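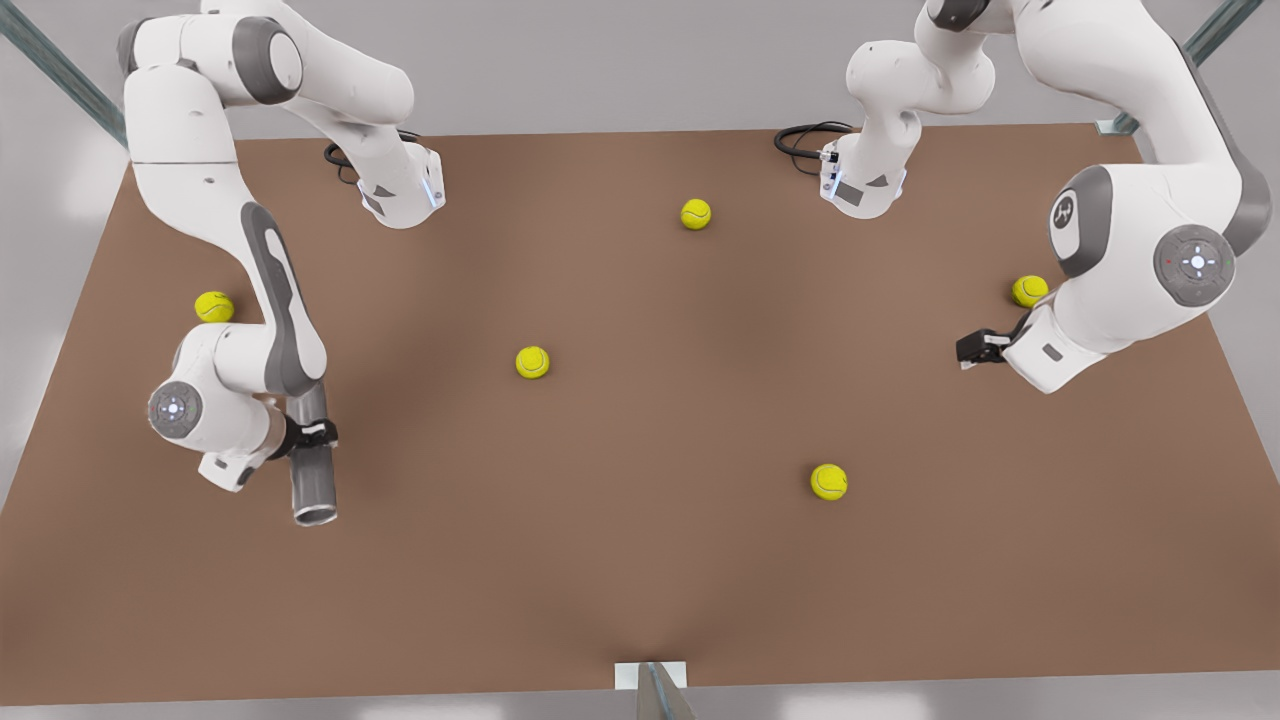

Opening. Thank the hosts, keep it short. Say up front that I support equal pay and have my doubts about the pledge we're here to discuss.

The Monthorpe pledge. 540 employers have signed. Ask the room who has read the text. It runs 6 pages and the word "shall" isn't in it. Signing costs nothing, and leaving costs nothing either.

What signers report. An average pay gap, once a year, for the whole company. No split by job grade. No split by full time and part time. A firm can contract out its cleaning staff and watch its gap shrink. Pause here.

Lirkavell case. They put out a press release when the gap fell. Cleaning and kitchen work had moved to an outside firm that spring. Same women, same building, lower pay. I'm told the timing was a coincidence. Maybe so.

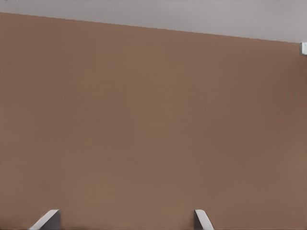

Women on boards. Yes, the numbers are up. Ask what has changed for the woman on the night shift in Todorport. Her roster still comes out two days ahead and she still can't book child care around it. Don't get drawn into quotas, leave that for questions.

The training budget. Quiambao ran bias workshops for 900 managers. Nobody checked promotions afterward. I asked twice for figures and got a brochure.

What I'd want instead:
Pay data by grade, shown to the union before it's published.
Contract workers counted.
Rosters four weeks ahead.
A deadline, and a fine for missing it.

If someone says "give it time": the first version of this pledge is older than some people in the room. Equal pay for 52 weeks a year, please. (Cut if running late.)

Questions. Handouts are by the door.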